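Is Whole Fruit Really the Bargain They Say It Is?

Every December the same advice comes around. Skip the plastic tubs of cut fruit, buy the whole thing, take a knife to it at home and keep the difference. Perneo, where I do most of my shopping, has even put up a sign over the produce aisle telling me how clever I am for doing so.

I have my doubts. The math on that sign compares the price of a tub with the price of a fruit, pound for pound, as if I were going to eat the rind. Take off the skin, the core and the brown bit you find near the bottom, and the gap gets a lot smaller. It may still be there. I'd like to see somebody show it with a kitchen scale before they lecture me.

Then there is time. My neighbor Merike Lill claims she can break down a melon in four minutes. Maybe she can. She doesn't count washing the board, wiping the counter or walking the scraps out to the bin, and I have yet to meet a thrift columnist who does. Call it 20 minutes for me, twice a week, and the savings start to look like a poorly paid job.

Waste is the argument I find hardest to swallow. Tubs are bad, fine. But half a melon that slides to the back of the fridge and turns to soup is waste too, and I have thrown out plenty of those.

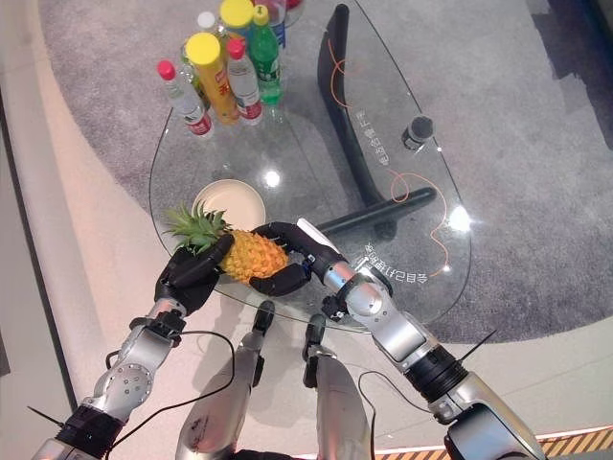

What I Would Buy Instead

Apples. Pears. Anything that goes from bag to mouth without a plan. For a party of six, a whole pineapple makes sense, and somebody will enjoy cutting it. For a household of two on an ordinary evening, get the tub if you want the tub. Perneo makes money on you either way, and the sign will be back next winter with the same math on it.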